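Stillik Robotics Society
@stillikrobotics
May 20, 2023

1/
Long thread about our student project, for the three people who asked and the others who will be muting us by post four. We're the Stillik Robotics Society, we meet in a flat, and this term we are trying to teach a machine to tidy up. Yes, our mothers have all made the same joke.

2/
Background. In January we signed up for the Avutholm student challenge, household class. You get a table with ordinary stuff on it, your arm has to pick things up and put them where they belong, and a judge with a clipboard watches it fail. Last year's winner moved one sock.

3/
Our arm is called Guerra. It was named during an argument, and the name has suited it ever since.

4/
Guerra learns by copying. One of us holds a gripper in our hand, does the job the way a person would, and the recording goes in the pile. Do that enough times and the arm gets the idea. "Enough" is a word that has done us a lot of damage.

5/
The pile stands at 1637 recordings. Of those, 1190 are usable. The rest are mostly people starting too early, stopping too late, or telling somebody else in the room how they'd have done it.

6/
A tip for other beginners: go slowly. Then go slower than that. First-years come in and snatch at things as if the table were on fire, and the arm learns to snatch too. We spent most of a fortnight getting Guerra to stop lunging at mugs.

7/
Second tip: don't clear up first. Our early sessions had one block on a bare white board and Guerra got very good at one block on a bare white board. Put it near a real table and it sulked. So now we work with whatever has landed there: shopping, flask, flowers, somebody's phone on charge.
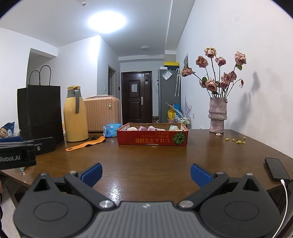 WHAT WE PRACTISE, IN ORDER OF MISERY

8/
Boxes. Easy, in theory. A low open cardboard box has nice straight sides and you can close on one of them without much thought. Then you fill it with soft things that stick up over the rim, and the arm has to decide whether it's been asked for the box or what's in the box. It usually decides on neither.

9/
Soft packets. You squeeze one end and the other end gets bigger. Blue finger pads, blue packet, and a recording where even we had to watch it twice to work out who was holding what.

10/
Straps. Anything long and bendy is a bad evening. Pick up an orange strap by the middle and both ends go off to live their own lives. Pick it up by the end and you'd better have somewhere to put the rest. Current success rate in testing: 3 in 10, and we cheered at every one of the three.

11/
Tall things with handles. The yellow jug is the club favourite. Big, bright, handle facing you, practically volunteering. Guerra goes for the lid every single time. We have shown it the handle. We have shown it the handle at length.

12/
Paper carrier bags. Two thin loops standing up in the air. For a person this is the easiest object ever made. For us it's threading a needle with oven gloves on.

13/
Dried roses. Off limits. They're on the table so that Guerra learns to leave them alone, and the score sheet takes points off for anything knocked. A petal counts as a knock. We did query this with Avutholm. A petal counts as a knock.

14/
Crumbs and small bits. Also off limits, for the moment, on the grounds of morale.

15/
Someone asked why we don't just write the rules down in code. We did, in the first year! It was called Drullberg and it ran to a lot of pages and it could put a cup on a shelf provided you told it where the cup was, where the shelf was, and stood very still. We keep a copy for the new members. It makes them grateful.

16/
Jobs for the coming week, posted here so we can't pretend we never agreed to them:
Redo the strap recordings, from the end this time.
More jug. Handle only. Anyone who touches the lid buys the biscuits.
Label the backlog before it doubles.
Try everything again with the big light off, as the shine on the tabletop is confusing the arm and, after a couple of hours, us.

17/
If you're at Stillik and fancy joining, you need no maths, no soldering and no previous robot. You need a steady wrist and the ability to move a packet from left to right forty times without asking what your degree is for.

18/
Replies are open. Strap advice especially welcome. If it begins with "have you tried", we probably have, but go on.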